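Subject: Re: [ocampo-neighbors] Shutoff notices and the new payment plan

Replying to the whole list, as three people have written to me separately with the same questions.

On Monday, a neighbor on the Cestora side wrote:

> I got a shutoff notice for $163 even though I paid
> in full in April. The woman at the counter told me
> the payment went to the old account number. Is
> anyone else seeing this? And does the payment plan
> cover sewer charges or only water? The letter
> doesn't say.

Yes, others are seeing it. When the city moved billing over to Podora, every household got a new account number. Payments sent through a bank's bill pay service kept going to the old number, and those have been sitting in a holding account until somebody matches them by hand. The city told the council last week that 1553 payments were in that account and that 1030 of them had been matched. The rest are still open. If you pay through your bank, log in and check which number it is using. The new one starts with the letter P and is printed on the upper right of the bill.

If you have a notice and you know you paid, take a copy of the bank record to the water office and ask for a billing hold. You have to use those words. A hold stops the shutoff for 28 days while they look into it. A complaint does not stop anything, and the phone line can only take complaints. Get the hold slip stamped before you leave.

On the second question, the plan covers both water and sewer. It does not cover the drainage fee, which is billed on the same page but belongs to the county. You can be current on the plan and still get a past-due letter for drainage. Those letters look a lot alike. A drainage letter can't lead to a shutoff, but it can go on your property tax bill, so don't throw it out.
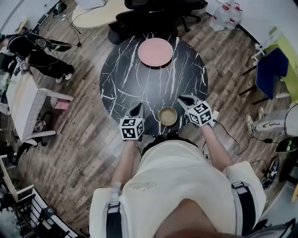

At the round table, with the small bowl and the pink plate.

Renters have a separate problem. If the account is in the landlord's name, the office won't talk to you about the balance and won't put you on a plan. What you can do is file a tenant notice, a one-page form at the counter. Once it is on file the city has to mail you a copy of any shutoff warning. Several buildings on Lurnau Street went through this last year and the tenants were able to pay the current month directly and take it off their rent. Keep the receipts. I would also tell the landlord in writing before you deduct anything.

The council takes up the rate schedule again at its next meeting. As written, the draft raises the base charge and leaves the per-gallon rate alone, so small households would see the biggest increase as a share of the bill. I think that is the wrong way around and plan to say so. Speaker cards have to be turned in by 6:30 p.m. and you get two minutes.

One correction to my earlier post — I said the late fee was waived for anyone over 65. It is waived only if you have applied for the senior rate, and the application has to be renewed every year. Sorry for the mix-up.

If your payment is still missing after you've been given a hold, post the date you paid and how you paid. Please leave your account number off the list, the archive is public.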